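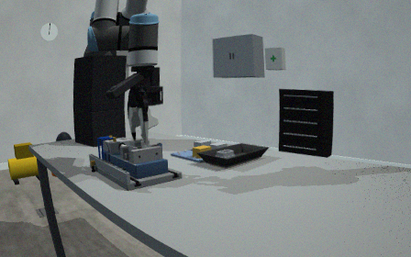 Delia Iordache
October 2002

Putting the last of my ballpark notes up in one go, as separate posts so people can skip the parts they don't need. Four parks, one long trip, all by car except the first leg.

First stop was Umby. The park sits past the feed mill and there is one road in. If you come from the south, the sign for the turn faces the wrong way and you will miss it. I missed it.

Tickets at Umby were easy. Walked up, asked for the third base side, got row 2. The sun is behind you there by the middle innings. On the first base side it stays in your face until close to the end.

Home team lost 6 to 1. The starter had nothing and they left him in through the fifth. Their best hitter was on the bench with a sore hand and never came out, so that was a disappointment.

Drive from Umby to Juradmont is 157 miles. I had planned on a quick run and it took most of the morning. There is construction on the two-lane part and a flagman at each end. Get gas before you leave.

Juradmont is the park I had wanted to see since April, when I first wrote out the list. Old covered grandstand, posts in the way from row 9 on up. Ask at the window whether your seat is behind a post. They will tell you if you ask.
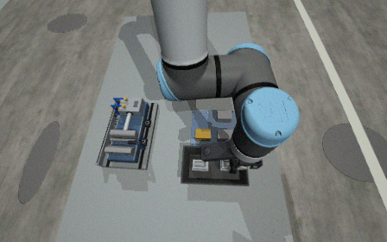 The scoreboard there is still worked by hand and it runs behind. Twice it had the wrong count on the batter and people were yelling at it. I keep my own scorecard so I didn't mind.

Outfield fence at Juradmont is 388 to dead center. It looks farther from the seats. A kid playing left hit one over it in the eighth with a man on, which tied the game, and then they lost it in the eleventh on a bad throw to second. Good game even so. I stayed to the end and most of the section did too.

Food at Juradmont: get the sausage, skip the pizza. Coffee was fine. The stand behind home plate closes after the seventh and the one down the right field line stays open.

Someone asked about motels. I stayed at the one across the river from the park. Clean, plain, thin walls. The visiting team was in the same place and the bus was running in the lot before six.

Next was Teoh, which I nearly cut from the trip. It rained the whole first day and they called it at four in the afternoon. A rain check is only good for the same season, and you have to go to the office for it. They don't do it at the gate.

They made the game up the next day as part of a doubleheader, two seven-inning games. Home team took both. The second one was over in less time than it took me to find a parking spot. I scored the first and just watched the second.

Teoh has the best seats for the money of the four. Everything between the dugouts is one price. The seats are narrow and there are no cup holders. Bring a cushion if your back is bad.

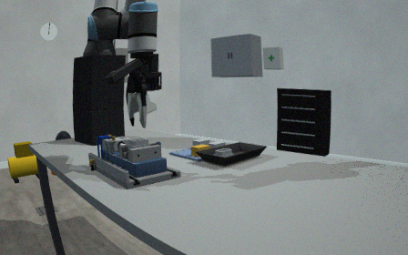

Robot arm over a pale gray worktable.

Last stop, Tisano. Paid attendance was announced at 114 and I believe it. You could hear the infielders talking to each other. The plate umpire had a small zone and both managers let him know about it all night.

Tisano won 3 to 2 on a squeeze bunt, the only one I saw on the whole trip. I had my head down writing in the pitching change and just about missed that too.

Parking at Tisano is free on the grass lot, but there is one way out of it. Back your car in. If you forget, walk over to the diner and wait.

For next year I want to do the same four in the other order and add a day at Juradmont. If you know of a park within a couple of hours of Tisano, send it along. I would rather not do that last drive for one game again.

Scorecards are all copied now. If you want the one from the eleven-inning game, write to me and I'll mail it. The rain day one is blank, obviously.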